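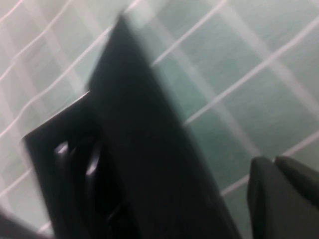
I spent most of July teaching a robot to look at its own hand, and I would like the month back, or at least an acknowledgement from the robot.

The idea came out of a paper I half understood on a train to Marnton. If you train an arm by showing it lots of examples of a task, the usual advice is to throw away the bad frames first. Blurred ones go. Frames where the hand blocks the view go. What's left is tidy and pleasant to scroll through, and the policy trained on it works beautifully until the arm moves at any speed, at which point it behaves like a man who has walked into a room and forgotten why.

My thought was to keep the rubbish. A wrist camera spends a good part of its life seeing a big dark smear with a bit of tabletop round the edges, and if that's what the arm is going to get when it's working, it may as well get used to it in training. I called the project Drusska, for no reason I can defend, and gave it its own folder, which made it feel official.

The method, such as it is, goes like this. Every frame gets a blur score. In the old setup, anything over the limit was binned. In the new one it stays in but counts for less, and the policy also sees the 3 frames before it, so that it has something sharper to lean on. The score is worked out on the background only. I learned that the slow way. Black plastic close to a lens has hardly any detail in it even when it's standing perfectly still, so my first version of the scorer decided that the gripper was permanently in motion and marked half the data as a blizzard.

A patterned surface helps a great deal with this. Pale cells with thin lines between them give the scorer something to grip, and when the camera swings you get each line twice, side by side, with the gap telling you how fast you were going. I had been planning to cover everything in plain white because it looked more scientific.

I trained on 126 demonstrations, once with the smeary frames thrown out and once with them kept, everything else the same. Then I ran both at normal speed and at double.

At normal speed there was nothing in it. I stared at the two curves for an evening hoping they would separate, and they didn't. At double speed the version raised on rubbish was plainly better. It still missed, but it missed and came back for another go, where the tidy one tended to stop dead over the table and think about its life. I had 4 grasp positions to test and the improvement showed up in 2 of them. The other positions were hopeless either way, and I suspect the fingers, which come in too flat.

A person at Juntunen who was kind enough to read my notes asked whether the gain came from the blurred frames or just from having more frames. A fair question, and one I'd been careful not to ask myself. So I padded the tidy set with extra sharp frames until the totals matched and ran it again. The gap shrank. It didn't close, but it shrank enough that I took the word "dramatic" out of the title.

I also tried Uner, the deblurring script I wrote last year and was rather proud of, to clean up the frames before training. It invented edges. The arm reached for them with great confidence. Uner has gone back in its drawer.

What I haven't sorted out is the weighting. At the moment a blurred frame counts for a third of a sharp one, a figure I arrived at by liking the look of it. The next run tries a few other values with the same seeds, and the scorer needs a proper mask for the hand, as the current one is a polygon I drew with a trackpad. If you've done this with a better mask, the comments are open and I am not too proud to copy.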